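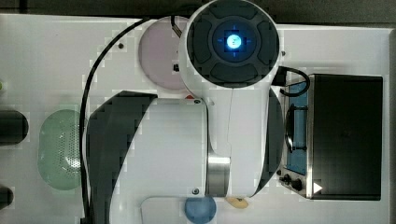 White arm and blue light, from overhead

Tomato season is finally here, and I can't stop making ketchup! My Wirden plants (the squat, ribbed ones I started from seed back in March) all ripened in the same week, so there was a bowl on every windowsill and a decision to make. Sauce is lovely, but ketchup it was.

I cook it slowly with the lid off, with onion, cider vinegar, brown sugar and a good pinch of allspice. The first batch took 6 hours, and the kitchen smelled so good that I kept wandering back in just to stir it. Push it through a sieve while it's still warm if you like it smooth. I leave mine a bit lumpy these days and love it on scrambled eggs, which I never would have tried with the store kind.
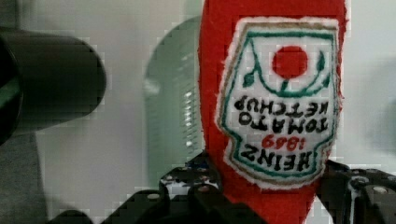 Page last changed: August 8, 2020

A few of you wrote in about the sugar. I've gone down to 140 grams for a big pot and it still tastes like ketchup to me, maybe a little sharper. Keep it in the fridge and use it up within two weeks.

Next up is the yellow one! The Raltudia seeds were slow to get going, but the vines are now taller than the fence and covered in fruit. If you've made a yellow ketchup, please send me your spice mix. I'm torn between mustard seed and ginger.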